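Comparing Two Gripper Controllers for Bedroom Tidying Tasks in Simulation

Project report, second semester. Submitted 27th March.

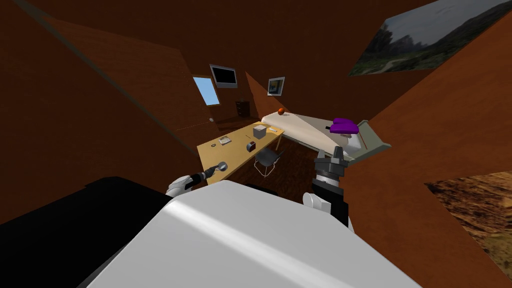 1. Background

The aim of the project was to compare two ways of closing a gripper on small household objects. Both were tested on the same simulated two-armed robot, and only the controller was changed between runs. The first, Hostier, closes the fingers at a fixed speed until a set width is reached. The second, Strachan, closes until the contact force passes a threshold and then holds that force. Hostier is the default in the Monance simulator, which the department already uses for teaching. Strachan was written by an earlier project group and had to be ported before it could be used.

2. Set-up

All runs took place in the Estach room model, a furnished bedroom with a desk, a bed and an office chair. The robot starts near the desk and must pick up a named object and hold it clear of the surface for 2 seconds. Thin objects were included on purpose, as they leave very little height for the fingers to close on.

The camera is fixed to the robot and moves with it. Its view can be steeply tilted, and the tilt is stored with each run. Object positions were taken from the simulator itself, so errors in vision do not enter into the results. A separate test of the camera was planned for February but was dropped when the port of Strachan took longer than expected.

3. Method

Each controller was given the same list of 3,000 start positions, produced from one random seed. Approach paths were planned in advance and replayed, so that both controllers met each object at the same angle. A run was counted as a failure if the object slipped, if it was pushed out of reach, or if the fingers touched the desk with more than the permitted force.

The friction values were left at the Monance defaults. This is a weakness – real desk tops and real finger pads vary a good deal – but changing them would have made our runs hard to compare with those of the earlier group.

4. Results

Strachan failed less often on flat and round objects. On box-shaped objects there was no difference that we would be willing to defend. Hostier was faster in nearly all runs, as it does not wait for the force reading to settle.

The logs for 127 runs had to be thrown out. In these the simulator reported contact before the fingers had reached the object. The fault appeared with both controllers and seems to come from the collision shapes of the fingers, which are slightly larger than the visible ones. The matching run was removed from the other controller's set in each case.

5. Remaining work

The force threshold was tuned by hand on a single object and then left alone. It should be set per object class before any further comparison is made. The collision shapes also need to be corrected and the discarded runs repeated – the start positions are stored with the project files.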